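Eight years of police drone logs are now open to everyone

After 19 months of letters, refusals, appeals and one very long phone queue, we finally have them. The flight logs for every drone bought by the Esard regional police are now on our website, free to search and free to download, and we could not be happier to share them.

The records cover eight years. They list when each drone went up, which unit asked for it, how long it stayed in the air and the reason written down at the time. Until this May the only public figure was a single line in the force's yearly accounts, giving the total spent on "aerial equipment". You could read that line as often as you liked and still not know whether a drone had been used to look for a missing walker or to watch a street party.

The work began as a small side project by Nest Gape, our records editor, who sent the first request before breakfast one morning and had an automatic reply by lunch. The proper answer took a good deal longer. The force first said the logs did not exist, then that they existed but were held by its supplier, Yatsenko, and then that printing them would cost too much. Nest asked for them unprinted. That request was refused as well, and it was the refusal we took to appeal.

"I kept a folder of every letter, and by the end the folder was better organised than the logs," she said. "When the ruling came through I read it standing up in the kitchen, twice, and then rang everyone I could think of."

The ruling is well worth reading in full. It says that a public body cannot put its records out of reach by storing them with a private firm, and it gives the force no room to hold back whole pages where crossing out a name would do. Other newsrooms in the region have already been in touch to ask how they might use it, and we've sent them everything we have, including our worst early drafts.

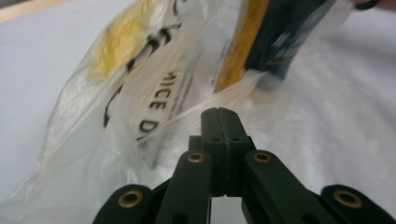

A gripper with brass eyelets, against a crumpled translucent bag.

So what is in there? Plenty, and we're still reading. Searches for missing people make up a healthy share of the flights, and some of those entries are gripping even in their clipped official style. Traffic work is there too, along with flood checks on the lower road at Zondside. Then there are the flights with nothing but "general" in the box for the reason. We found 200 of those, and 100 of them were made by one unit.

Colin Rowbotham, who speaks for the force, told us that the box was optional on the older forms and that officers now have to fill it in before take-off. He also said the force "accepts the ruling and will publish future logs each quarter". That is a real step forward, and we'll be checking the first batch line by line.

Turning the files into something people can search was a job in itself. They arrived as scans, some of them sideways, with three different ways of writing the time. Wondimu Araya built the database and Tiruwork Birhane went through the place names by hand, putting right the spellings so that a search for your own village brings up all of its flights and not half of them. We've called the tool Skukuvley, after the first place name in the files that none of us could spell (we can now!).

You can search by place, by month or by unit, and every entry links back to the scanned page it came from. If a page has been blacked out, we show you that too. The scans are large, so give them a moment if you're on a phone.

Vilmos Jakab, who teaches local history at an evening class in Zondside and has been testing the tool for us, went straight to the night of the big flood. He found four flights between midnight and dawn, and plans to set them beside the diaries his class has been collecting. We hadn't thought of that use at all, and we'd love to hear of others.

There are gaps. Part of the second year is missing, and the force says it is still looking. We have asked for a date by which that search will be finished, and a separate request is in for the contract with Yatsenko, which should show what the force paid for storage and who else was able to see the logs.

If you spot a mistake, or an entry you know something about, please write to the records desk. Nest reads every message herself, usually before nine in the morning.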